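Home | Tickets | Rooms | Log out

Nov 23, 2025, by Hye-jin Cheon

Guest in room 14 reports that the desk phone on the bedside table has no dial tone. I lifted the handset two times and heard nothing. The guest also asks which remote is for the TV, because both are black.
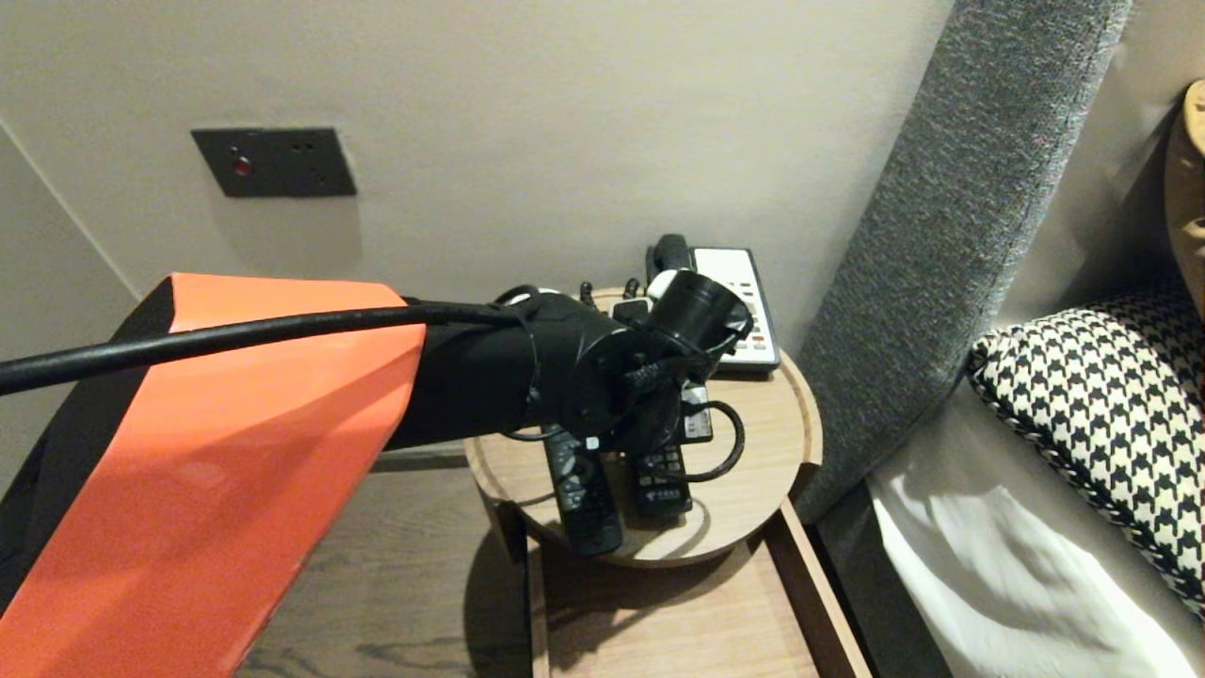
I changed the line cord with one from room 10 and the tone came back after 2 minutes. Old cord is in the drawer at reception. Please, Nazareno, order a new one from Clarham before December. Remotes still need labels.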